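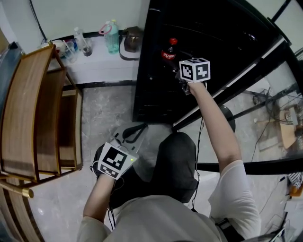
Prallatdale Hall kitchen – monthly fridge and cold drinks check, March
Filled in by Petro Kravets

Door seals: Pass. I wiped along both with warm soapy water and found a few crumbs in the folds, so do please run a cloth round them when you're closing up.

Temperature: Pass. The dial thermometer read 2 degrees when I came in and was still there after my tea, so I'm quite happy.

Plug and lead: Pass. No scorching, and the sticker from Oltumar is still in date. The asset number is 789, in case they ring and ask for it.

Gap behind the cabinet: Needs attention. It had crept back towards the wall again. Moroz asked for a clear gap for the air to get round, and I've eased it forward.

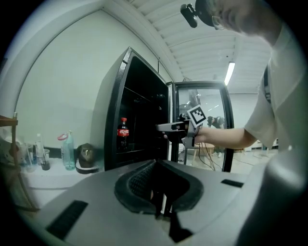 Can we leave opened milk in there overnight?
Only if it's labelled with the day it was opened – anything without a label goes down the sink at the end of the evening.

Shelf loading: Pass, with a small grumble. Heavy bottles belong low down, please, and nothing should be pushed hard against the back.

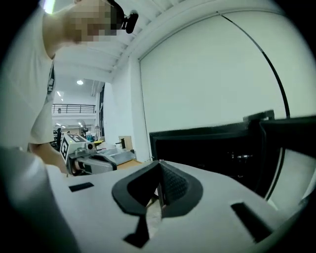 Worktops: Pass. They came up nicely with the Burkano spray, though we're down to the last 400 ml and I've put it on the shopping list.

Drip tray: Not done. I ran out of time, I'm afraid, and will see to it before the lunch club comes in.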